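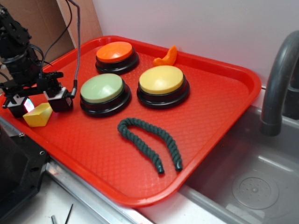
**Figure 4.** The red tray beside the sink, with the three buttons, the small orange crescent and the green rope.

### 4.2 Why we stuck with the tray

I went back and forth on the work surface for most of October. Ifigeneia Triantafyllou wanted a plain white board, and I wanted something with a rim (I am tired of picking blocks up off the floor!). We settled on a red tray, and I've grown very fond of it.
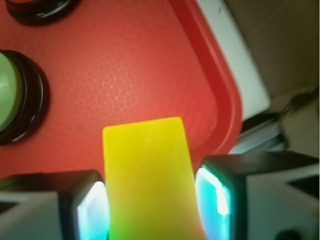 Yellow on red is easy on the eyes, and that matters when you're going back through 118 trials after lunch. The block was my favorite piece in the Stornell set for just that reason.
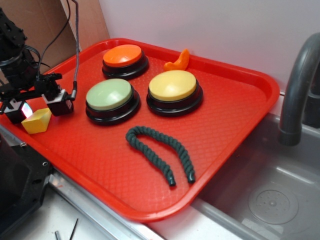 The rope was another story. A bend in a rope is hard to put into words, so our notes call it "the U" and leave it there. The buttons got color names, orange, green and yellow, and the Pluvis labels we'd planned on went back in the drawer.

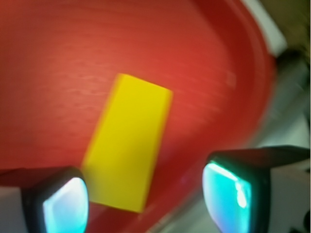
I'd keep the red for the next round too, though Ifigeneia is still lobbying for her board. We take up the sorting rules in Section 6.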